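Home | News | Fixtures | Membership | Contact

Summer League Returns to Runulstead Field in May

The Runulstead Amateur Baseball Association is pleased to confirm that its summer league will resume in May, following the cancellation of the entire 2020 season. The schedule was approved at the general meeting of 2021-04-04 and has been sent to all club secretaries.

Games will be played over seven innings. A time limit will apply for the first time: no new inning may begin once two hours have passed from the first pitch. The limit was requested by several clubs whose evening games in 2019 ended in poor light. A game that is tied when the limit is reached will be recorded as a draw, and each club will receive one point.

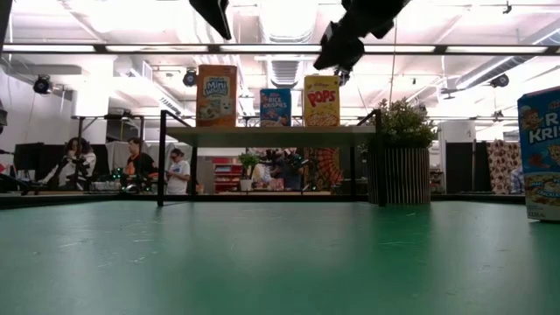 Arash Akbari wrote to the Association to object to this last provision. In his view a draw has no place in baseball, and a member who has sat through six innings in the cold is owed a result. He asked that tied games be suspended and completed at the next meeting of the two clubs, as was the practice before the league was enlarged.

The Association considered his letter with care. Suspended games were difficult to manage in the past, particularly where clubs met only once in a season, and three such games from 2018 were never finished. The draw rule will therefore stand for this season. It will be reviewed in the fall, and written comments from members are welcome until the end of the league schedule.

Attendance at the field will be limited to 70 spectators for each game. Season ticket holders will be admitted first. Remaining places may be reserved through the Association office up to noon on the day of the game. Spectators are asked to remain in the seats assigned to them and to wear a face covering when moving through the gate area and near the refreshment stand.
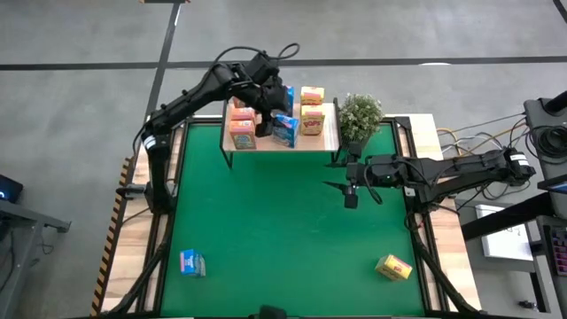 Clubs are further reminded that team rosters must be submitted before the opening game. A roster may list no more than 20 players. Additions made after that point require the approval of the league secretary, and a player who has appeared for one club may not transfer to another during the same season. Rezaei and Hellow, both of which join the league this year, have already submitted their rosters and are welcomed to the Association.

The 2020 field fund closed with a balance of $3,576. This amount will be applied to repairs to the backstop and to new clay for the pitcher's mound. Work on the mound is in progress, and the field is closed to practice until it is complete. The entry fee for each club remains at $50 and is payable with the roster.

Umpires are still needed for evening games. Applicants should be familiar with the current rule book and available on at least two evenings each month. A training session will be held at the Stetetti clubhouse before the season opens, and those who attend will receive a copy of the local rules, including the new time limit.

Contact the Association office | © 2021 Runulstead Amateur Baseball Association. All rights reserved. | Back to top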